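Exit charges on small pensions deserve a harder look

February 28, 2020

Most of the argument over retirement saving in the past few years has been about what it costs to be in a fund. Less has been said about what it costs to leave one. I think the second question now matters more for people with small, old pots.
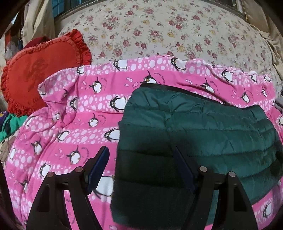
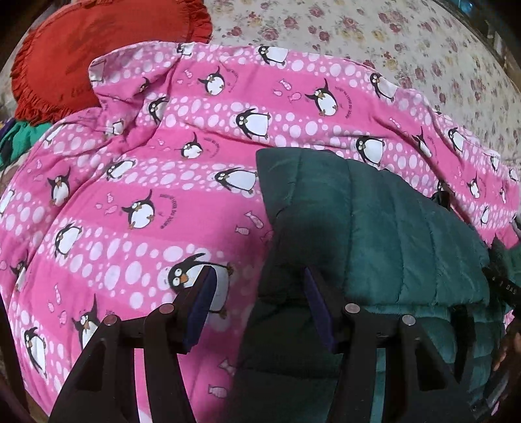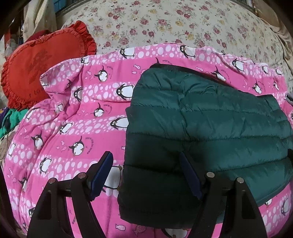

Bedding with a printed pattern.

Opinion | Pensions and Savings

Take a saver who paid into a workplace scheme run by Lundier for eight years and then changed jobs. The pot is worth £2,444. The new employer uses Braltberg, whose yearly charge is lower, and the saver would like to hold everything in one account. Under the older Lundier contract, the transfer carries a deduction of 16 per cent on the part of the pot built up from initial units. The paperwork calls this an adjustment. In plain terms it is a fee, and it falls on someone who has stopped getting any service beyond a yearly statement.

The usual defence is that the provider paid commission when the plan was sold and must recover it. That was a fair account of the economics when the contracts were written. It is a weak one for plans where the set-up cost has long since been recovered through the yearly charge. Firms hold the records needed to work out, plan by plan, whether any cost is still outstanding. They should be required to do so and to drop the deduction where the answer is nil.

A flat cap is the simpler remedy and has support. My objection is that a percentage cap treats a pot of £2,000 and one many times larger in the same way, although the administrative work of moving them is nearly identical. A low fixed sum would track the real cost better.

Disclosure also needs work. The transfer pack from Jacobs puts the exit figure on the first page, next to the current value. The Vemeo pack gives a transfer value only, and the reader has to find the fund value in a separate schedule and subtract. Both approaches are permitted. Only the first lets an ordinary person see the price.

The next round of consultation opens in March. Its draft questions deal with default fund charges and say nothing on legacy exit terms. Anyone replying should ask for them to be added.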